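Grekach Utility Cloth Tape, 2 in, Gray: Notes After Extended Use
Reviewed by Leokadia Dudek

Price class: middle. Verdict: good for temporary surface repair and bundling, poor on anything that gets warm or stays damp.

Our shop goes through a lot of cloth-backed tape. Most of it is used for jobs the manufacturers would not put on the label: holding down cable runs, covering scratches on benches, closing boxes that have been opened too many times. Until May we bought the Lastov contractor roll. When the supplier dropped it, Bogdan Zalewska ordered a case of the Grekach in its place, and I kept notes on it.

Construction

The tape is a standard three-layer type: polyethylene film on top, an open cotton-blend scrim in the middle, rubber-based adhesive underneath. The scrim is coarser than on the Lastov. You can see the weave through the film if you pull a strip tight. The adhesive coat is even across the width, with no dry edges on any of the rolls I opened. One roll had a slightly crushed core and fed badly in the dispenser. The rest were round.

The lot number, 2441, is printed inside the core. I mention it because Renata Górecki bought a single roll from a hardware store across town, with a different lot, and found the unwind force noticeably higher. I have not been able to compare the two side by side.

Tearing

Hand tearing across the width is easy. It starts without nicking the edge first, and it needs no more than a quick twist of the wrist. The tear does not run straight. It tends to step along the scrim, leaving tabs and a few loose threads, and the film stretches a little before it lets go. If you want a clean end, use scissors or a hooked blade. The Bemetti tape we tried last year tears straighter, but its backing is thinner and it splits lengthwise on removal.

Initial tack

High. Strips set down on clean melamine, painted steel or sealed wood grab at once and cannot be slid into position. Repositioning within the first minute is possible if you peel slowly at a low angle. After an hour it is not worth trying, and the film wrinkles permanently once lifted.

On unfinished plywood the tack is fair. On powder coat it depends on texture: fine-grain coats are acceptable, coarse ones are not. It will not hold on silicone or on oily metal, and I know of no rubber-adhesive tape that will.

Laying wide patches

The roll is 2 inches wide, so a larger area has to be built up from strips. An overlap of a quarter inch works. Less than that and the joints open when the patch is wiped; more and the ridges collect dirt. Lay the first strip dry, press from the center outward with a hard roller, then set the next. Wrinkles laid in at this stage stay in. The film is shiny enough that creases show badly under overhead lights, and this will bother anyone who wants a neat finish.

Heat and moisture

This is where the Grekach falls behind. I left a strip on the housing of a small oven that runs at 91 °F on the outside. Within a few days the edges had crept and left a line of exposed adhesive. The Lastov did not do this on the same housing.

Repeated wiping with a damp cloth is tolerated by the face of the tape, but water gets in at the torn ends and travels along the scrim. Jadwiga Bednarek reports the same on the wash-up counter, where she now seals the ends with a second strip laid crosswise.

Removal and residue

After a week on melamine: clean, with slight haze that comes off with isopropyl alcohol. After a month: gummy residue along the edges, none in the middle. Citrus cleaner and a plastic scraper take it off in a few minutes. Do not use a metal scraper on laminated tops. On painted drywall it pulled paint on every attempt, and I would not use it there at all.

Value

The roll is sold as 60 yards, and I did not measure one out. We have used some 200 feet on benches and counters so far, the rest on cartons. The case price works out lower per roll than Bemetti and slightly above what we paid for Lastov. Stępień sells a heavier grade with a finer scrim, and Hanna Głowacki has one on order for the warm locations.

Recommended for: benches, cartons, cable covers, short-term patches.
Not recommended for: warm housings, painted walls, wet counters without sealed ends.

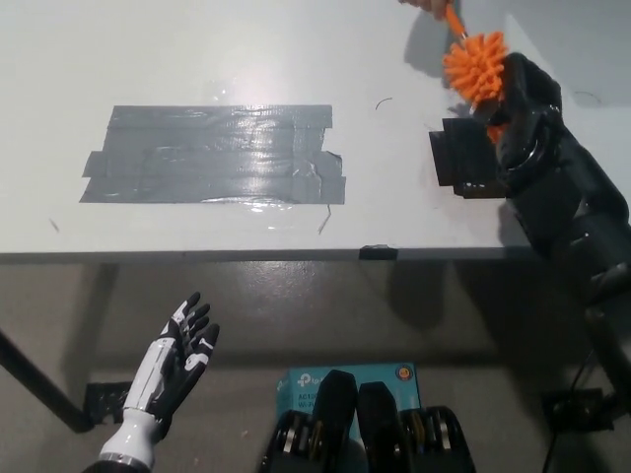
Overlapping strips of gray duct tape on a white tabletop, ends torn.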